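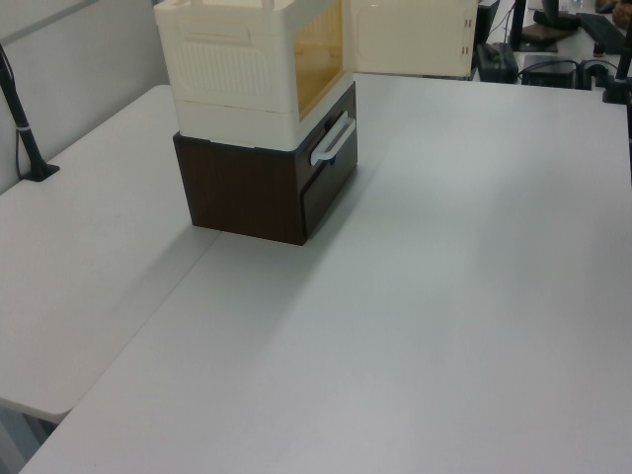 Haoran Liang said the goose had to win the argument, and that this had been agreed with her agent.

Amparo Carrasco said nobody had told her about an argument. She had been sent two pages, and on both of them she sang.

"The song's gone," said Haoran. "We're four minutes over. You and Pastor fall out about the gate now, and you come round to his view. It's quite a good scene."

She took the new page from him. After nine years as Inspector Tavlow she was used to new pages. On Tavlow they came on yellow paper and usually meant that somebody had been killed earlier than planned. This one was white and had a biscuit crumb on it. It said that Amparo wanted the gate shut and Pastor wanted it open, and that the ducks were on the other side.

"Why do I want it shut?" she asked.

"You're tidy."

"Is that all?"

"They're four years old, most of them," said Haoran. "Tidy will do."

She went and sat in the make-up chair and read it through. The studio at Flaltbridge was smaller than it looked on television. The farmyard wall stopped at shoulder height and the sky was a cloth. A man called Sillov was lying on his back on a low trolley behind the gate, eating a banana with his left hand. His right hand was in the goose.

"Morning," said the goose.

"Good morning," said Amparo. She looked at Sillov.

"You want to look at him," Sillov said. "It's easier. Everyone talks to me for the first ten minutes and then we have to do it all again."

She looked at the goose. It had an orange beak with the paint gone at the tip, and it put its head on one side and waited.

"I used to watch you," she told it. "With my son."

"Did he like me?" said the goose.

"He liked the tractor."

"They all like the tractor," said the goose, and looked away at the wall.

They rehearsed it twice before lunch. The first time she did it as Tavlow without meaning to. She stood too close and let the pauses go on, and Haoran came out from behind the monitor and asked if she could possibly be less disappointed in him. The second time was better. She said the gate should stay shut because it looked nice shut, and Pastor said it didn't look nice to the ducks, and she was surprised to find she had no answer. There wasn't one on the page, either. She was only meant to nod.

"Could I say sorry?" she asked.

Haoran checked with someone through his headset. "To the goose?"

"To the ducks."

"We haven't got the ducks today. We've got the sound of the ducks."

"Then to the sound of them."

He thought about it and said they could try one.

It was episode 582, according to the clapperboard. She stood on her mark with one hand on the gate. The lights were hotter than she was used to, and from down on the trolley she could hear Sillov breathing through his nose. She said her line about the gate. Pastor said his. Somebody played the ducks.

"I'm sorry," she said to the cloth sky. "I should have asked."

The goose leaned over and rested its beak on her wrist. That wasn't on the page. She kept her hand where it was until Haoran said cut, and for a bit after that.

"Good," said Haoran. "That's 20 seconds too long. Can we go again?"

"Quicker sorry?" she asked.

"Quicker ducks," said Haoran, and went to see about it.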